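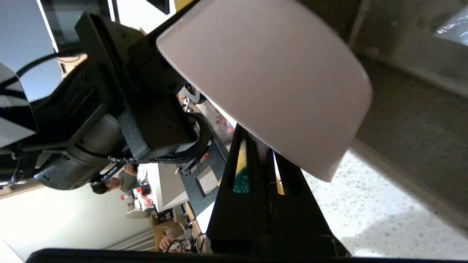

Shared kitchen, Plonilau House

Plonilau House: Frequently Asked Questions

Last updated July 29, 2020

Please read through this page before you write to the office. If your question isn't covered, the contact details are at the bottom.

BOOKING AND PAYMENT

What kind of place is Plonilau House?

We rent furnished rooms by the week or by the month. There are 23 rooms on three floors. Each room has its own bathroom, a desk, a wardrobe and a small refrigerator. The kitchen, the laundry room and the reading room are shared by all residents.

What is the shortest stay you accept?

Seven nights. We don't take bookings for single nights or weekends, even when a room is free. Residents who want to stay longer than they first booked should tell the office before the last week begins. We can't promise the same room.

How do I book?

Fill in the form on the Rooms page. Raíssa Batista handles all bookings and will send you a written offer, normally within two working days. Your room is held once we have your signed agreement and the deposit. Until then, it can still go to someone else.

How much is the deposit and when do I get it back?

The deposit is one week's rent. It is returned to the card or account it came from after you have moved out and the room has been checked. If we keep any part of it, you will get a list of what it was used for. The usual deductions are lost keys and extra cleaning.

Can I cancel?

Yes. If you cancel more than two weeks before your arrival date, you get everything back. Inside two weeks we keep the deposit. If you leave early after moving in, rent is due to the end of the current week for weekly stays and to the end of the current month for monthly stays.

Do prices change during the year?

We set prices once a year, in February. If you signed before the change, you pay the old price until your agreement ends.

ARRIVING

When can I move in?

Rooms are ready at 3 p.m. You can leave bags in the office earlier in the day. Move-out is by 11 a.m.

What if I arrive late at night?

Tell us by email the day before. We will put your key in the box beside the side entrance and send you the code. Please use the side entrance after 10 p.m., as the front door locks from the inside.

Is there parking?

We have a small lot behind the building. Spaces are rented by the month and there is often a waiting list. Street parking is free in the evening on our side of the road and metered on the other side. Bicycles go in the shed. Don't lock them to the stair rail.

SAFETY

What should I do if the alarm goes off?

Leave by the nearest stairs and go to the lot behind the building. Don't stop for your things. The elevator shuts down when the alarm sounds. There is an alarm test every month, and a notice goes up in the elevator a few days ahead.

Can I use candles or a heater in my room?

No candles, incense or camping stoves. Electric heaters are allowed only if they come from the office. If your room is cold, ask for one.

Should I try to put out a fire myself?

You are never required to. Call the emergency number first. Use an extinguisher only if the fire is small and you have a clear way out behind you. If an extinguisher has been used, even briefly, report it so it can be replaced.

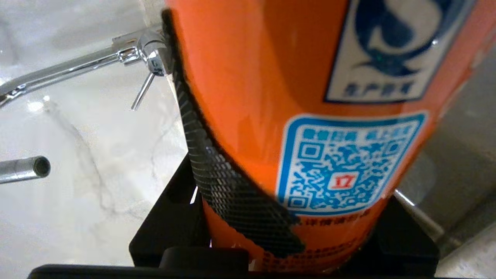
LIVING HERE

How does the shared kitchen work?

It is open from 6 a.m. to 11 p.m. Pots, plates and bowls are provided. Wash what you use and put it away when you have finished. Each room has one shelf in the pantry, marked with the room number. Food left on the counter overnight may be thrown out.

Can I bring my own dishes?

Yes, but mark them or keep them in your room. The office can't replace personal items that go missing from the kitchen.

What can't go down the sink?

Grease, rice, coffee grounds and paint. Let grease cool, scrape it into the trash, then wash the pan. If the water drains slowly, write it in the repair book and please don't pour in drain cleaner.
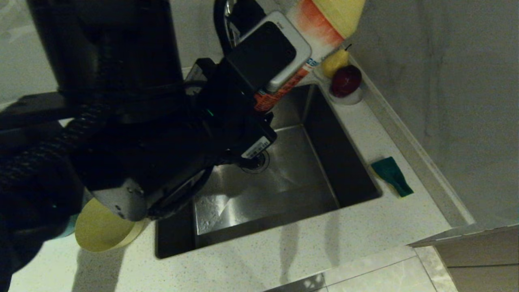 Kitchen sink and countertop

Where do I report something broken?

Use the repair book outside the office or email Marwan Dabbas, who looks after the building. Leaks, lost heat and door locks are dealt with the same day. Other repairs are usually done within the week. If he needs to enter your room, you will get a note first.

Are there washing machines?

Yes, in the basement. They run on prepaid cards sold at the office. Laundry soap is not included. Take your clothes out when the cycle ends, especially in the evening, when the machines are in demand.

Who cleans my room?

You do, if you are on a monthly agreement. A vacuum cleaner and a mop are kept on each floor. Weekly residents get one cleaning and a change of sheets every seven days. The shared rooms are cleaned by our own staff each morning.

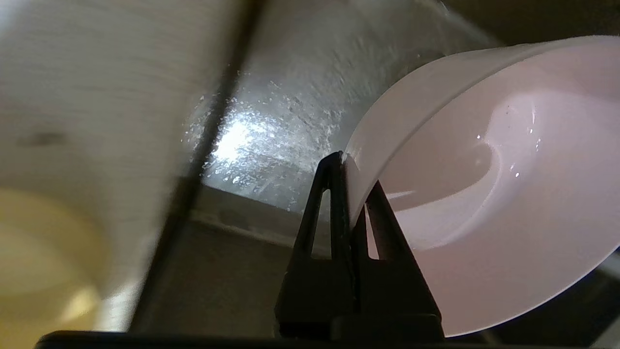

Monthly residents can also add a room cleaning for a fee. Ask at the office at least two days ahead, and clear the floor and desk before the cleaner comes.

Can I have guests?

Daytime guests are fine. Overnight guests may stay up to three nights in a month, and you need to give their names to the office.

Do you allow pets?

No, except for service animals.

CONTACT

Office: Flora Imrie, ext. 1223
Bookings: Raíssa Batista
Repairs: Marwan Dabbas
Office hours are 9 a.m. to 5 p.m., closed on public holidays.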